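Bench sweeping, 29 Apr 2024

Still not convinced the small brush earns its place. Notes below so I stop having the same argument in June.

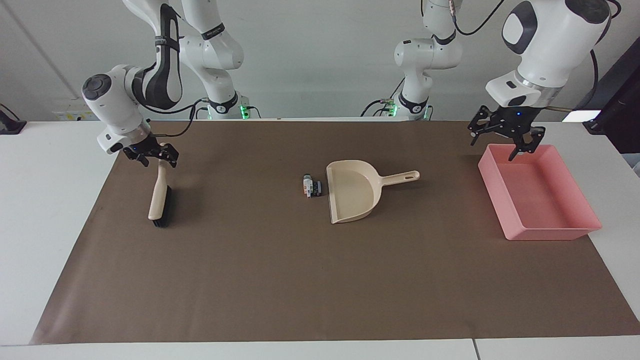 Kit

Hand brush with black bristles and a cream wooden handle, beige dustpan, pink tray for whatever we want to keep. All of it goes on the big brown mat. The Lister catalogue calls this sort of brush "general purpose", and I take that to mean it has not been tried on anything in particular.

What I doubt

The claim from the Drirnden workshop is that a brush and pan will clear a mat in 2 passes. Maybe on their mats. Bits bunch up nicely enough in the middle, then the last few sit at the lip of the pan and get pushed along with it. Pressing the pan down harder is supposed to cure that. I have my doubts, as the mat gives a little and the lip rides up.

Standing the brush upright on its bristles between goes is a bad habit. They splay. Lay it down or hang it up.

The tray

Desico want 18 for a lipped tray and I can't see what it does that an old lid wouldn't. The raised rim stops things rolling off, granted. It also catches dust in the corners, and then the tray needs brushing too.

To try

Sweep towards the pan in short strokes, pan held still. Jõgi brush, the softer one, same debris, same mat. Weigh what ends up in the pan against what went down, 100 g to start. If the soft one is no better, stick with what we have and order nothing.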